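Old towers, new tricks (and a whole lot of dust)

I have a confession: I would rather spend an afternoon inside a beat-up office computer than almost anywhere else. July is when I get to do it properly, because that's when the stack of retired desktops in the hallway finally gets some attention, and this year I learned so much that I'm typing this with my tea going cold next to me.

The plan was simple enough. Take the old towers apart, clean them, sort the parts, and put the best bits back together into machines that someone can use for homework or email or a bit of light gaming. Out of the pile I wanted 2 good computers. I know that sounds modest! But if you've ever opened up a row of old office desktops you'll know that they come to you in all sorts of states, with missing memory, mystery screws rattling around in the bottom and enough fluff on the fans to knit a scarf.

First thing I love: cases you can get into without a fight. Some of these older business towers are just wonderful for that. You take off the side panel, lay the whole thing down flat, and there it all is. The drives slide out in plastic caddies, the cables have clips to sit in, and often the bits you're meant to touch are a different color from the bits you're not. Blue for "go ahead and pull me," more or less. I wish everything in my house worked like that. My dishwasher certainly doesn't.

Working with the tower on its side is my number one tip for anybody trying this for the first time. When it's standing up, you're holding a screwdriver sideways, the card is sagging, and the screw falls down behind the power supply (ask me how long I spent on my knees with a flashlight). Laid flat, everything goes straight down and comes straight up. The motherboard is like a little table and gravity is on your side for once.

My second tip is to give every loose part a home before you start. For years I was a cereal bowl person. Drive in one bowl, memory in another, screws in the lid of a jam jar. It sort of works, right up until somebody wants cereal. A proper holder with slots and posts is SO much nicer, with the hard drive standing up in one spot and the memory tucked into another, and it means you can see at a glance what still has to go back in.
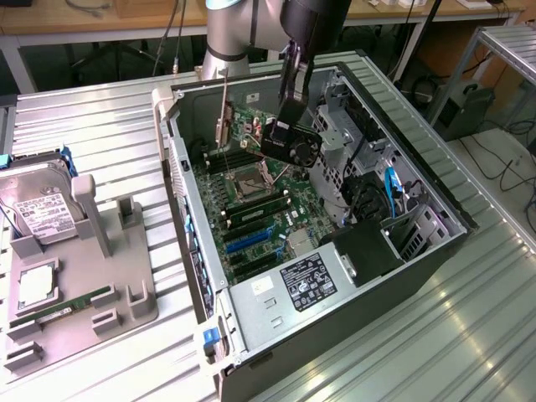

Graphics card over the open tower, with the hard drive, processor and a stick of memory in the holder at left.

Graphics cards are my favorite part of the whole job, and I always save them for when I'm in a good mood. The little ones with a single round fan are so cute! They won't run anything fancy, but in an old office machine they can make a real difference, especially if you want to plug in a newer monitor. A few things I've picked up:

Look at the slot before you pick up the card. The long one is usually what you want, and there's often a small latch at one end that has to be open first. I once pushed for ages against a closed latch and felt very silly.

Hold the card by its edges and keep your fingers off the gold contacts. Line up the metal bracket with the opening at the back of the case as you lower it, then press down evenly along the top edge. It takes a bit more push than you expect.

Put the screw in the bracket. Don't leave it for later. You will not do it later.

The processor is the part that used to scare me silly. An empty socket looks so delicate, with all that fine stuff sitting in the middle, and I'd hold my breath the whole time. Now I just go slow. Find the corner marking on the chip, match it to the marking on the socket, set it down with no pressure whatsoever, and then close the bracket over it. A small dab of fresh thermal paste before the heatsink goes on, and wipe away the old dried stuff first, please. I use a coffee filter and a drop of rubbing alcohol, and it comes up beautifully shiny.

I also started a proper parts notebook this year, and I'm very proud of it. Every machine gets a silly name so I don't mix them up. Skernard is the heavy one with the good power supply. Bassi is smaller and had a fan that sounded like a blender. Every drive gets a number on masking tape as well, and because I began with the last four digits on an old sticker I liked, the first one is drive 3656, which makes my collection sound far more impressive than it is!

Skernard now has a fresh install and starts up without a single complaint. Bassi took more coaxing. It beeped at me for an entire evening, and I swapped memory sticks in and out until I finally tried cleaning the contacts with a soft eraser. One happy beep and there was the startup screen. I did a lap of the kitchen.

Still on my list: a better way to store the spare cables (I have 12 of the same one and can never find it), a nicer brush for the fan blades, and one more go at the tower I've been calling Penow, which powers on for two seconds and then changes its mind. I suspect the power supply, but I'm going to try reseating everything first. If you've had an old desktop do that, tell me in the comments what fixed yours, I'd love to know before I start pulling it apart again!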